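Grikley Teaching Sessions — Gallery

Posted 15 October 2018 by Maya Kassab

Finally got round to putting this page up. Been promising it since April, sorry. It's all from the hand teaching work — you hold the gripper yourself, do the job yourself, and the arm learns from what the gripper recorded. No code, no joystick. We did 106 takes over the whole run, which is more than I thought we'd get, and my forearm knows it.

Quick background for anybody new. The Sterora arm was taught by remote control first, one person at the desk with the handles and one person by the arm with a thumb on the stop button. Works fine for big slow moves. Anything fiddly and you spend half the take hunting for the right angle. Hand gripper is much quicker. Also much easier to explain to visitors, you just give it to them.

What we do on a normal take:

Check the fingers open and close all the way. Wipe the pads. Start the recording, hold still for 4 seconds, then go. One smooth try, no going back to fix things. If you fumble it, say "bad" out loud, and start a new one. Don't delete the bad ones, Jarkari wants them for the comparison set.

Keep your other hand out of the way — everybody forgets this. The arm doesn't have an other hand.

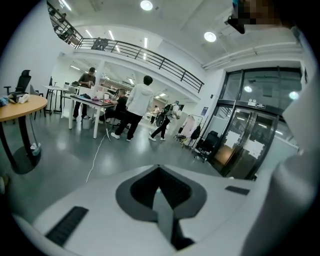 Walking speed matters too. Go slower than feels natural when you carry the gripper from one table to the next, and don't swing it. First batch we threw out 14 takes just for swinging, and most of those were mine. Second batch was better becuase we put the start and finish spots closer together.

Cups were the easy one. Everybody gets cups by the third try. Cloths are the hard one, the fingers pinch two layers and you don't notice till you lift. Trick is to come in low and from the side. Folding I'm leaving for next time, not enough good takes to say anything yet.

Remote control still wins for the tall shelf. Holding the gripper over your head for 35 takes is no fun at all, ask the Ó Ceallaigh people, they did theirs the same week and swapped to the handles after lunch. We'll probably do the same — teach the low stuff by hand, the high stuff from the desk, and mix the two sets.

Things to fix before the next round:

Strap on the grip is too short for big hands.
Cable, need a longer one.
Beep at the end of a take is too quiet, nobody hears it when the room is busy.
Names for the takes. Please use the sheet. "test new new2" is not a name.

If you were in for a session and want your own takes, send me the take numbers and I'll copy them over. Might be a few days, the drive is slow and theres a queue.

Maya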